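Walus Microfiber Cleaning Cloths, Pack of 11

Sold by Denen Home Supply

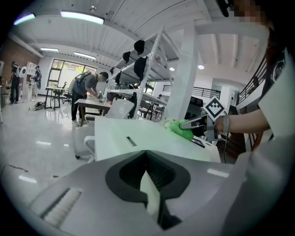

The Walus cloth is a thick, long-pile microfiber cloth for dusting and wiping hard surfaces. Use it dry on shelves, blinds and screens, or damp on counters, tile and painted trim. It does not need a spray for everyday dust.

Each cloth measures 11 by 14 inches and has a stitched hem. The pile is the same on both sides, so you can fold the cloth in quarters and turn it as each face gets dirty.

Colors: green, gray, yellow. Packs are one color only.

Care
Wash before first use. Machine wash warm with other microfiber items. No bleach and no fabric softener. Tumble dry low or hang. Expect a little lint in the first wash.

Not recommended for unsealed wood or hot stovetops.

Ordering
Single packs ship from our Talpur warehouse. Orders of 50 packs or more get the trade price. Cartons of 44 packs are available for cleaning companies and schools; contact Benjamín Toledo in trade sales. Green is back in stock from January.

Returns are accepted on unopened packs. Opened packs can be exchanged if the hem is faulty.

Also in this range: Walus glass cloth, Walus mop pad, Zemimo refill spray bottle.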